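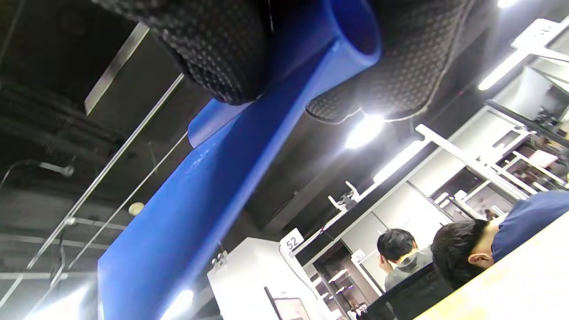
Can you stay overnight at the Skoltdale halt, or is it only a day stop? Overnight stays are allowed from April until the first snow, in the old railroad lodge and in the four cabins behind it.

Skoltdale Lodge is a small guest lodge and former railroad boarding house in the upper Gremia valley. 46 beds in total, counting the cabins. Known mostly for its long veranda, its Sunday breakfast and the footpath to Negussie Falls, which starts at the back gate.

Category: Lodges and guesthouses | Mountain lodging | Gremia valley

History

Built as a bunkhouse for track crews on the Fisuvum line. Plain timber building, two floors, one stove per floor. Crews slept six to a room and ate in shifts. When the line stopped carrying ore the bunkhouse was shut, then used for storing hay, then empty for a long while.

Adelmo Cattaneo, a cook from the lower valley, took on the lease and reopened the place as an inn. First season had nine rooms and no hot water upstairs. Cattaneo added the veranda himself in the second year, using boards from the dismantled freight shed. The freight shed foundation is still there, now the parking area.

Tsion Lemma bought the lease from him and runs the lodge today. Under Lemma the upstairs rooms were rebuilt with their own bathrooms, and the cabins were put up on the old siding. The dining room was left mostly alone. Original benches, original stove (not lit anymore, the flue is cracked).

Rooms

Main house has 15 rooms, odd numbers face the river and even numbers face the tracks. River side is quieter but gets less sun. Room 7 is the largest and is the one usually asked for by returning guests. Cabins sleep four each, with a small kitchen and a porch. Bedding is included, towels are not in the cabins, which catches people out. No televison anywhere. Phone signal on the veranda only, and only at the north end.

Dogs are accepted in the cabins, not in the main house.

Food

Breakfast daily, dinner by request before 2 p.m. Sunday breakfast is open to non-guests and draws people up from the valley towns; flat bread, eggs, smoked trout, plum jam from the lodge's own trees. Dining room seats 45. No lunch served, but packed lunches can be ordered the night before.

Getting there

By road, the valley highway to Gremia, then the gravel road up, signed for the falls. Last stretch is narrow, with passing places. Closed to trailers. A summer railcar stops at the Skoltdale halt on weekends, 217 steps below the lodge by the stair path. Luggage is brought up on the old cable hoist if the lodge is told the arrival time.

Surroundings

Negussie Falls is the main walk, an hour up and somewhat less down. Drop of 86 feet, best in late spring. The path crosses the river twice; the second bridge is taken out in winter. A longer route goes on to the Fisuvum tunnel, which is gated but can be looked into from the east end. Swimming is possible at the bend under the lodge, cold even in August.

Name

Skoltdale was the railroad's name for the halt and was never used for the village, wich is simply Upper Gremia. Older maps give both. Mail goes to Gremia.

See also: Fisuvum line, Negussie Falls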